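Notebook, wet bench - August, Friday

Hard water / kettle scale job, continued from Svenja's pages.

Started 8:15. Titrated the Kotel tap samples again before doing anything else, since last time's numbers didn't agree with each other and I want to know if that was me or the water. Same method as before: 50 mL sample, ammonia buffer, a small scoop of indicator, EDTA from the burette until the last of the red goes and it stays blue.

First run 9.8 mL. Second 9.7. Third 10.4, which I don't believe. Overshot, talking to Jonas at the time. Repeated it and got 9.8. Keeping 9.8, 9.7, 9.8 and striking the other one, but leaving it written here.

So it was me last time. My guess is I was reading the burette from above. Svenja's values from the same tap are close to today's.

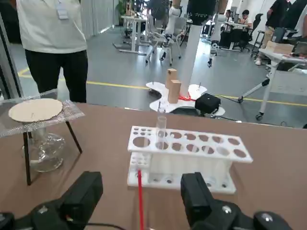
Tube rack, one tube in.

Descaling test. The question from Annelies was whether the citric acid at the strength we hand out is worth the money compared to plain household vinegar, on the scale we get in this building. She wants a yes or no for the sheet that goes up in the kitchen. I doubt she will get one.

Scale came off the old kettle element from the Bachmann office. Broke it up in the mortar, not too fine, and took the pieces that stayed on the coarse sieve. Dried at 40 C overnight. It was still clumping a bit this morning so maybe not fully dry. Weighed 2 g into each beaker, 4 beakers:

A - citric acid, 5 percent
B - citric acid, 10 percent
C - vinegar straight from the bottle
D - tap water, nothing added

100 mL in each. Stirred by hand at the start and then left alone at room temperature. I'd rather have used the stir plate but Flurina has it for her dye baths until next week.

Fizzing right away in A and B, B stronger. C slower to get going but after ten minutes it was hard to tell it from A by eye. D nothing, as expected.

Decanted and filtered at one hour. Filter papers were from the open box, not the new one. They need to be weighed dry first and I only remembered that after doing A, so A's paper weight is taken from the average of the other three. Papers are in the oven now at the same 40. 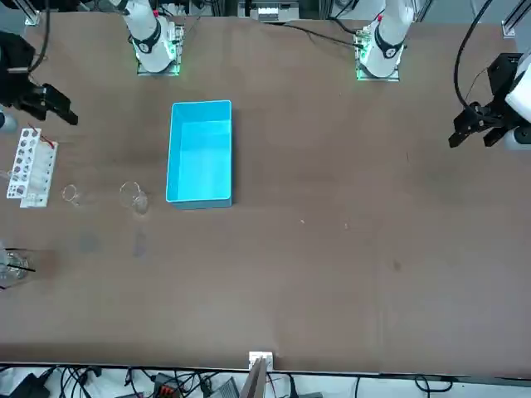
B left a white sludge at the bottom that I don't think is leftover scale. Finer, and it settles differently. Probably calcium citrate coming out. If so, the weight for B will look worse than it should, and a person wiping out a kettle would notice it as a chalky film. Leonie says she gets that film at home and always took it for scale that hadn't dissolved. Her fix is to rinse and do a second, weaker dose. Worth trying as a fifth beaker on the next round.

Should have kept a bit of the sludge back. There is some stuck to the wall of beaker B, so I covered it and put it on the shelf with a label. Please don't wash it up.

pH strips before filtering: A 2, B 2, C between 2 and 3. Strips are not good enough to separate these. The meter is back from Dramlow but it still drifts in the 4 buffer, so I didn't use it. Jonas thinks the probe was stored dry. It's soaking in KCl now and he'll look again Monday.

Side note on smell: C stinks the room out. It does matter for a kitchen, so I'm putting it down as a result.

Cost, for Annelies. I worked from the receipts in the Clandgate folder. One dose of citric at the weaker strength comes out cheaper than the same volume of vinegar, as long as we keep buying the big bag. With the small sachets it's the other way around. Numbers are on the loose sheet tucked in at the back, not copied here.
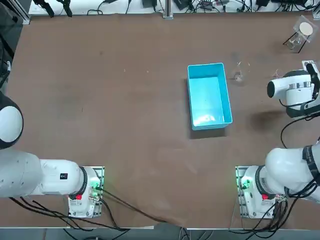

Weighed C and D at 3:30, even though the papers were only just dry. D lost almost nothing, 1.97 g back out of 2.00, and the difference is likely crumbs left in the beaker. C 0.61 g. A and B are still damp and can stay in over the weekend.

Things to fix before repeating:
weigh all papers first
crush the scale more evenly, the bigger lumps in C were still solid in the middle
leave one set for 24 hours, people do leave kettles overnight
get our own stir bar if Flurina can't spare hers
fresh buffer, this bottle is nearly out and smells weaker than it should

Leonie has asked if the shower head could go through the same treatment. Told her yes, but after the repeat. It's in the drawer in a bag with her name on it.

Oven left on at 40, note taped to the door. Burette rinsed and clamped upside down.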